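Giving Up the Second Car

Jun 30, 2023

We sold the second car in spring, and a few people have asked how it's going, so I'm writing it down once and sending everyone the link.

The short version is that it's fine. We live on the Plirkberg side of the river and my job is in Ornelmont, 13 miles away. The 28 bus covers most of that. I walk the last part, past the Hedegaard bakery and over the rail bridge, and I'm at my desk at nearly the same time as before. If it's raining hard I wait for the connecting bus, which is slow but has a heater.

Money was the main reason. Between insurance, gas and parking, the old car was costing us a little over 200 dollars a month before anything broke, and things broke. The last repair was the alternator. I paid for it and put the car up for sale the same week.
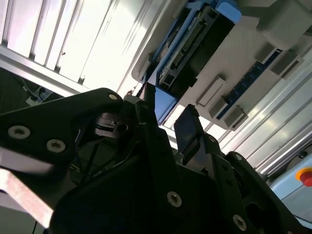

The bus pass costs much less than that, and my employer pays part of it. I didn't know they did until I asked.

Groceries took some working out. I used to stop on the way home and buy whatever looked good. Now we do one big trip in the remaining car and I carry home milk and bread as needed – two bags is my limit on the hill. We throw out less food, mostly because I can't buy it on a whim anymore.

Evenings are the weak spot. The last bus back leaves Ornelmont earlier than I'd like, so dinner with friends means a ride home or leaving before dessert. I've paid for a cab 2 times so far. We also skipped the Plutmont street fair because the car was needed elsewhere that day.

The schedule changes in July and the stop by the library is moving. I'll have to see what that does to the morning walk.

Filed under: Home & Money, Getting Around

Contact | © 2023 | Back to top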